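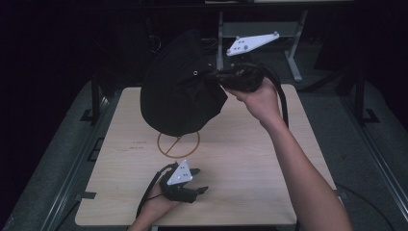
Household > Storage, Clutter and Regret

Thread: Do you keep the bags that things come in?

paperclip_dynasty
Opening this against my better judgment. Every object I buy now arrives in its own little drawstring bag. Shoes, sure, shoes have been doing it for years. But the hair dryer came in one. The headphones came in one, inside a case, inside a box. Last month I bought a Drerkamen kettle and it was wearing a bag like it was being led to the gallows.

I can't throw them out. They're perfectly good bags. I also can't use them, for what? I own one kettle and it lives on the counter. So they go in the hall closet, inside the largest of the bags, and the largest of the bags is now the size of a beanbag chair.

The black one in the pic is a typical specimen. Drawstring, metal grommet, no known purpose. What do you people do with these?

gravelroad
Throw them away. Next question.

mossandmortar
You don't throw them away, you sort them by size and then you never run out. I use them for:
- Christmas lights, one strand per bag
- the good dice
- seed packets
- shoes when I travel
- all the cables
I would take yours. Mail them to me.

gravelroad
You have described a closet full of trash that's been alphabetized.

mossandmortar
By size. I said by size.

tuba_parent
Solidarity, OP. In our house it's known as the Bag of Bags and it has outlasted two vacuum cleaners and a marriage. When we split up the household stuff neither of us wanted it and neither of us would be the one to put it in the trash. I ended up with it. I think legally that makes me the loser.

halfpint_hardware
The thing that gets me is the quality range. My Lamont boots came in a bag so nice I'd wear it. Heavy cotton, proper cord, stitching that goes all the way around like somebody was proud of it. The boots themselves lasted one winter. I still have the bag. At this point I think I bought a bag and they threw in some boots.

Meanwhile there's the other kind, the thin scratchy stuff that feels like a face mask and turns to confetti if you look at it. Those can go straight in the trash and I won't hear arguments.

mossandmortar
Those are for onions.

halfpint_hardware
What do you mean those are for onions

mossandmortar
Onions. They breathe. Potatoes too, but separate bag, separate shelf.

quietdishwasher
Please don't put food in those. You have no idea what the fabric was treated with. A shoe bag wasn't made with your dinner in mind. I use old pillowcases for potatoes and they've been through the wash more times than I have.

mossandmortar
I peel the onion before I eat it. The bag touches the outside. I feel like we've all lost sight of how an onion works.

quietdishwasher
I'm just saying I wouldn't, and I wouldn't eat at your house, and I mean that warmly.

gravelroad
This is how it gets you. First it's "perfectly good bags" and then you're on the internet defending a shoe onion.

paperclip_dynasty
OP back. I went and emptied the closet last night to see what I'm dealing with and it was worse than I thought. There were bags in there from products I don't remember owning. One has MORIX printed on it in gold. What is a Morix? Was it expensive? Did I enjoy it?

tuba_parent
Morix made travel steamers, I had one. It spat. You did not enjoy it.

paperclip_dynasty
That does sound like something I'd buy.

stairwell_phil0dendron
Retail person here, or I was for long enough to have opinions. The bag exists so that opening the box takes longer. A thing in a bag feels like a present and a thing in plastic feels like a part. I worked for a handbag place and customers who'd spend 800 bucks on a purse would come back furious if the dust bag was missing. We had a drawer full of spares. Same customers would then carry the purse out on their arm with the dust bag folded inside, where I assume it remains to this day.

For purses it does do a job, to be fair to it. Keeps dust off, keeps the hardware from scratching whatever is next to it, keeps the color from going funny if your closet gets sun. For a kettle I've got nothing.

gravelroad
So it's wrapping paper with a string.

stairwell_phil0dendron
Wrapping paper you feel guilty about, yes.

ledgerlines
I'll defend the kettle bag. If you move a lot you'll be glad of it. I've moved 6 times and everything with a bag went in the bag and everything without a bag went in a towel, and then I had no towels for the first week. Drying off with a T-shirt in a strange apartment will change your views on packaging.

halfpint_hardware
Did you write on the bags what was in them

ledgerlines
I did not. First night in every new place is like a very bad game show.

mossandmortar
Luggage tag on the cord. You loop it through before you cinch it. Or if you're cheap, a bread clip with a number on it and a list on your phone.

gravelroad
I refuse to find this useful.

oldcreek_annex
Can we talk about the cord locks? The spring-loaded plastic toggles. Those are worth saving even if the bag isn't. I cut them off and keep them in a jar. I've fixed a rain jacket, a sleeping bag sack, the hood on my kid's coat and a window shade. A bag with a plain knotted cord is no good to me, but one with a toggle is basically a free part with a bag stuck to it.

While I'm here: if your drawstring has vanished into the hem, put a safety pin through the end of it and work it around with your fingers. Takes one minute. People throw out sweatpants over this.

quietdishwasher
Big safety pin, not a little one. Little one pops open halfway around and then you've got a sharp thing lost in your waistband and a decision to make.

oldcreek_annex
Spoken like someone who has made that decision.

tuba_parent
My kid's mouthpieces each live in one of these, so I guess I've found use for a handful. The velvety ones are best. They do shed though. You get a little fuzz in the mouthpiece and then you hear about it during the quiet part of the concert.

paperclip_dynasty
Update. I tried donating them. Thrift store looked into the bag, looked at the smaller bags in the bag, and asked if there was anything in them. I said no, they're the donation. There was a long pause. They gave me back the bag.

gravelroad
Good for them. Heroes.

halfpint_hardware
Try the library. Ours has a tool and game lending shelf and half the board games are missing their original baggies. They took 5 of mine and were pleased about it, or at least they were library-polite, I can't always tell.

ledgerlines
Animal shelter too, depending. Ours takes any fabric. I don't know what they do with a velvet pouch but the cats of this county are presumably living well.

quietdishwasher
Call first. Ours won't take anything with a string on it.

mossandmortar
Fine, pull the strings out. Save the strings.

gravelroad
Where do you save the strings

mossandmortar
You know where I save the strings.

gravelroad
Say it.

mossandmortar
In a bag.

stairwell_phil0dendron
If anybody wants a real use, they make decent gift bags and nobody at the party knows the difference unless the logo's showing. Turn it inside out. I've been giving wine in inside-out boot bags for years. One came back to me last November with a candle in it. Same bag, I know my own bags.

halfpint_hardware
Was it a good candle

stairwell_phil0dendron
It was a Tiller, the big one with the lid. It came in its own bag.

tuba_parent
This is how they reproduce.

washday_radical
Laundry angle, surprised it took this long. Cotton ones are great for washing small stuff that escapes. Baby socks, masks, doll clothes. Cinch it tight and tie the cord in a knot or it'll open mid-cycle and you'll find the cord wrapped around everything you own. Wash black or red ones alone the first time. I did not do that and had gray dish towels for a long while. I told people they were charcoal.

oldcreek_annex
If they've got a metal grommet, check that it isn't the cheap kind that rusts. I've had one leave a perfect little orange ring on a white shirt. Right on the chest.

washday_radical
Lemon juice and salt, leave it in the sun. Won't hurt to try.

oldcreek_annex
The shirt's a rag now but I'll tell the next one.

gravelroad
I came in here to say throw them away and I want it on record that I still think so. But I was looking for the tire gauge on Monday and found four of these in my own garage. One had a second one in it. I don't know who put them there. I live alone.

mossandmortar
Welcome.

paperclip_dynasty
OK, final tally for anyone keeping score at home. Library got the small ones. I kept the Lamont-type heavy ones for travel, put the kettle bag with the moving boxes, and trashed the scratchy ones while making eye contact with nobody. The closet door closes. I felt great for an entire evening.

Then I ordered a set of storage bins to keep it that way, 200 bucks, don't start. They came today. Guess what the lids were packed in.

ledgerlines
Any toggles?

paperclip_dynasty
Two.

oldcreek_annex
I'll send you my address.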